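Home | Haunts | Escape Rooms | Parks | About | Contact

Filed under: Escape Rooms, Reviews

Storkovari's "The Numer": is it worth the drive?

I should say up front that I don't trust any room that has a trailer. Storkovari has a trailer, plus a countdown clock on its booking page and a pop-up telling you how many other people are looking at your time slot. I booked anyway. My sister-in-law had been talking about the place since June and I wanted to be able to disagree with her from experience.

The Numer is the newest of their rooms at the Iltton location, upstairs from a tile showroom. Price for our group of four was $199 before tax, and there's a "booking protection" fee already checked at the bottom of the page. Uncheck it. I asked at the desk what it protected and the guy said rescheduling, then told me rescheduling was free.

Parking is behind the building. The sign says customers only but doesn't say whose customers, so we took our chances and had no trouble.

The story: you're auditors sent to find out why a counting house stopped reporting its numbers. That's a decent idea and I'll give them credit for it. The intro video then spends so long on a ghost accountant that I lost track of what we were supposed to be auditing. Our host read the safety rules over the end of it, so between the two of them I caught maybe half.

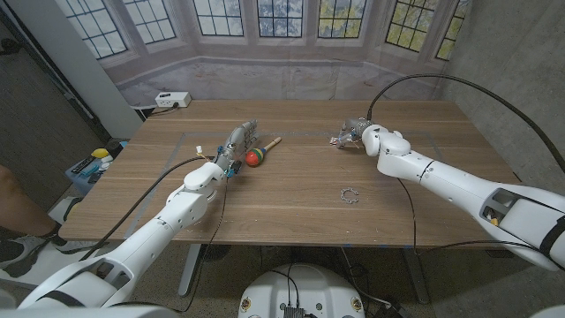
by Jeptoo Shemweta

Inside, the first section is padlocks. I have nothing against padlocks, but the website promises "no ordinary locks," and I was holding one within a minute of the door closing. The ledger puzzle is better. You have to read entries against a wall calendar and figure out which months were faked, and it plays fair. We got it without a hint.

The middle drags. One puzzle depends on hearing a quiet tapping through a wall, and you can also hear the group next door through that wall. We burned a hint on it and the hint was "listen closely." Thanks.

The last room is where the money went, and it does look good. There's a moving floor effect that I won't spoil, although the trailer already does. We got out in 68 minutes, which sounds like a fail until you learn the host adds time when he thinks you're close. Some people like that. I'd like to know if I lost.

The staff were friendly. They also told us we were "one of the best groups this month," and I heard them say it to the people after us while I was hunting for my jacket.

Would I go back? With a coupon, maybe. If you're choosing between this and Jitpraphai across town, pick Jitpraphai. It's smaller and uglier, and the puzzles are harder.

3 out of 5. My sister-in-law gives it a 5, and she hasn't done the ledger puzzle.

Questions or corrections? Use the contact form. | All rights reserved | Back to top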